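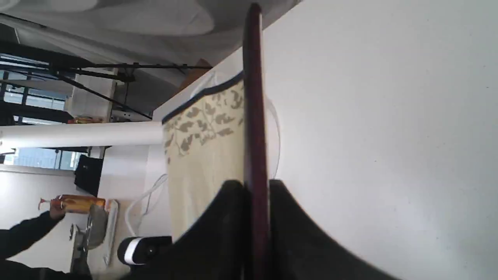 *Wrist camera view: curved black fingers with a dark maroon rod between them, beside a printed paper bag.*

## Comparing Finger Sets with the Wrist Camera

This procedure applies to the Sesberg arm at the Skusville laboratory. Questions should be sent to Krum Gashi.

1. Mount the first finger set and load its profile in the controller. Set the closing force to the lowest level.
2. Lock the camera exposure before the first trial – daylight from the windows will otherwise shift the white balance between runs.
3. Run 5 grasps on each object, paper items first.
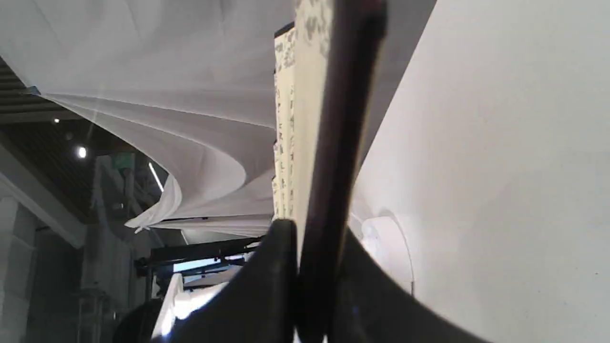 4. Raise the force one level and repeat. Stop if the paper creases, and record the level in the trial sheet.
5. Change to the second finger set and recalibrate the camera offset. Do not reuse the earlier value.

Save every run under the operator's name. A full comparison requires 300 grasps per finger set. Completed sheets go to Kalliopi Dumitrescu, who enters them in the May log.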